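Vosa to sell $744 mln of bad loans to Kettler

Nov 6, 2020

2 min read

Vosa has agreed to sell a $744 mln package of overdue loans to debt buyer Kettler, the bank said on Friday. The deal leaves the lender with a loss of $319 mln, to be booked in the fourth quarter.

Most of the loans were made to small hotels and shops, and 402 of the borrowers have already been through one round of new terms. Kettler will take over collection once regulators sign off.

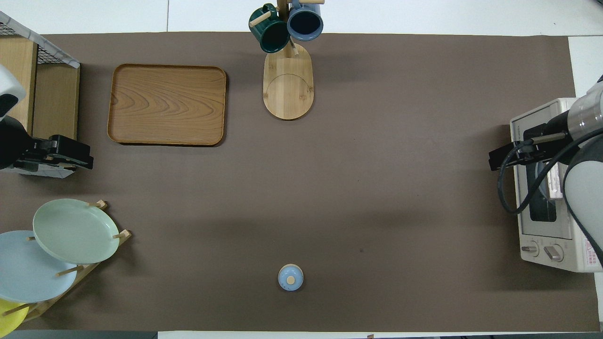 Capital stays above target

Chief Executive Birger Backlund told analysts the bank would not need to ask shareholders for cash. Bad loans will fall to 7 percent of the total after the sale, and Vosa wants that number lower still.

"We would have liked a better price," Backlund said. "In September there were two bidders. Then there was one."

The other bidder was Fosanis, which dropped out after looking at the hotel loans. It declined to comment.

Vosa shares closed slightly lower. The bank still holds a large book of home loans on payment breaks — those are not part of the deal — and will report on them with its full-year results.

Comments

marlow_k: So who do I pay now? My shop loan is with Vosa and I've had no letter.

Dennis P.: Same here. The branch told me to keep paying as normal until they write.

oldledger: $319 mln is a lot to lose on loans they said were fine last year.

Related
Fosanis cuts dividend after weak quarter
Bisatia extends payment breaks for home buyers
Kettler raises cash for more loan purchases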